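About Fevora

Home
About us
Services
Our offices
Contact

Fevora is a translation and language services company. We translate, edit and proofread written material for hospitals, local governments, publishers and manufacturers, and we provide interpreters for meetings, hearings and training days. Our head office is in Plindmont, where the company was founded and where most of our editors still work.

Our history

The company began as a two-room translation bureau above a printing shop. Its first clients were local importers who needed shipping papers and product instructions put into plain English. The printing shop became a client in its turn, and through it the bureau was introduced to its first publisher. For several years manuals and textbooks made up the greater part of our work, and the habits formed then are still with us: a written glossary for every client, a second reader for every text, and a named editor who answers for the result.

The medical department was added later, at the request of a regional hospital group that wanted its patient leaflets handled by one supplier. It is now our largest department. The legal department followed, and with it our interpreting service.

Fevora joined with Omoregie, a smaller firm known for its work in West African languages, when the owners of that firm retired. The Omoregie name has been kept for our interpreting division, and many of the interpreters who worked under it continue to do so.

What we do

Our written services cover contracts, patient information, public notices, school materials, technical manuals and books. Each text passes through translation, revision by a second linguist, and a final reading in the layout in which it will be printed or posted. Texts of fewer than 1000 words are normally returned within two working days. Projects above 2000 words are given a schedule in writing before work begins, and that schedule forms part of the agreement.

Omoregie interpreters are available for on-site and telephone assignments from 7 in the morning until 10 at night on working days. Saturday assignments can be arranged through the interpreting desk with advance notice.

Clients who send us work on a regular basis use Clerkance, our document portal. Clerkance holds the client's glossary, the style notes agreed with the editor, and the full record of past translations, so that a term settled once is used the same way in later documents. Access is included in all service agreements and carries no separate charge.

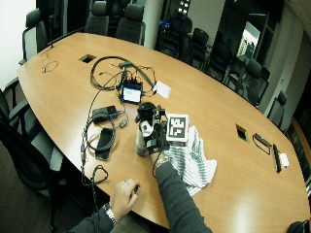
At the conference table.

How we work with our clients

Every new client is assigned an editor, who remains the point of contact for as long as the agreement lasts. Before the first project, the editor reviews existing material, drafts a glossary and asks the client to confirm it. We consider this step important enough that we do not bill for it. Questions that arise during translation are gathered and sent together — clients have told us that they prefer one list to a string of separate messages.

Machine translation is not used on any text unless the client has requested it in writing. Where it is used, the result is revised in full by a qualified linguist and marked accordingly in the project record.

Our linguists

Fevora employs its editors directly and works with a standing group of independent translators and interpreters. All of them translate into their first language only. Applicants complete a paid test in their chosen subject field, which is read by two editors without the applicant's name attached. Those accepted work under supervision for their first 10 assignments.

We pay independent linguists within the month in which their work is delivered, whether or not the client has paid us.

Confidentiality

All staff and independent linguists sign a confidentiality agreement before receiving any client material. Medical and legal documents are stored separately from other work, and only the linguists assigned to a project may open them. On written request, source files and translations are deleted from Clerkance at the close of a project.

Training and community work

Each January the Plindmont office holds a short course for bilingual staff from schools and clinics who are often asked to interpret without having been trained to do so. The course covers note-taking, basic ethics and the handling of difficult conversations. Places are free of charge, and requests should be sent to the training desk by the employer.

Contact

General inquiries, requests for estimates and applications from linguists may be submitted through the contact page. Existing clients are asked to write to their editor directly or to leave a message in Clerkance.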